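My First Season at Grarkley

August 2020
Posted by Darius Bite

I have been promising to write this one up since March, when everything shut and I had all the time in the world, and of course with all the time in the world I wrote nothing. So let me pour some coffee and tell you about the year I tried to become a racing driver at the age of 46, which my doctor thought was funny and my wife did not.

If you've never been to Grarkley, it's a short, bumpy club circuit with one proper straight and a hairpin at the end of it that catches everybody. The locals call the hairpin Luik, after a farmer who used to own the field on the outside of it and who got quite a few cars back to their owners with his tractor over the years. I met that field on my second lap of my first test day. It is very soft!

The car was a little single-seater, an old Cendbridge with 800 cc of motorcycle engine behind my shoulders and a gearbox that did not care for third. I bought it from Povilas Grigaitė, who had raced it for six seasons and knew every noise it made. He sold it to me with two boxes of spares, a set of wets that had gone hard as dinner plates, and a piece of advice I wrote on the inside of the trailer door: brake early, then look where you want to go. I ignored the first half of that for most of the summer. 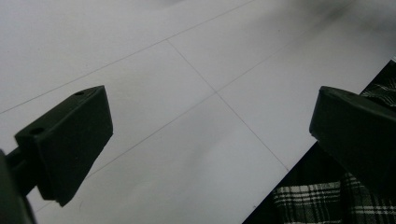
My first race was an eight-lap sprint, and I qualified last by a distance that people were very kind about. I had pictured the start a thousand times in the shower. In my head I always got away cleanly and picked off two or three cars before the first corner. What I really did was dump the clutch, stall, and sit there with my arm in the air while the marshals waved yellows behind me. By the time I got going the leaders were coming down the straight toward me for the second time, more or less, and I spent the rest of the race watching my mirrors and trying to be polite. I finished, though. I want that on the record.

The second meeting was at Dirstead, which is a much faster place, all long sweeping corners with a crest in the middle of the back section that makes the car go light and your stomach go with it. I loved it there. I don't know if it was the surface or the extra room or just that I'd stopped gripping the wheel like a bus rail, but I qualified 14th and had a real fight with a man in a yellow car, number 383, for the whole race. We must have swapped places five times. He got me on the last lap by going around the outside where I was sure there wasn't any outside, and afterward he came over to my trailer with two sodas and we talked about tire pressures until it got dark.

That evening is really what the whole season was for, if I'm being sensible about it. You spend months under a car with cold hands, you drive hours with a trailer that pulls to the left, and you get maybe twenty minutes of racing for your trouble – and then somebody you've just met wants to know what rear bar you're running, and you want to tell him.
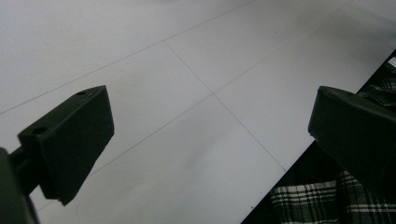

The floor, with a bit of plaid in the corner.

Back at Grarkley for the final round I had one goal, and that was to stay out of Luik's field. It rained in the morning and dried in the afternoon, so half the grid was on the wrong tires and I was, for once, on the right ones. I braked early. I looked where I wanted to go. I came home ninth, my best result by a mile, and Povilas, who had driven over to watch, said the gearbox sounded terrible.

He was right about that. It's out of the car now and I've got the cluster apart, and the dogs on third are rounded off like old teeth. If anyone has a source for that gear, or even a tired one that's better than mine, please leave a comment. I'd like to go again once they let us.

Recent posts
Taking the Gearbox Out, Part One
Why I Stopped Buying Cheap Gloves
Povilas Explains Camber (Again)
A Wet Afternoon at Dirstead

Get new posts by email. Enter your address to subscribe. You can unsubscribe at any time.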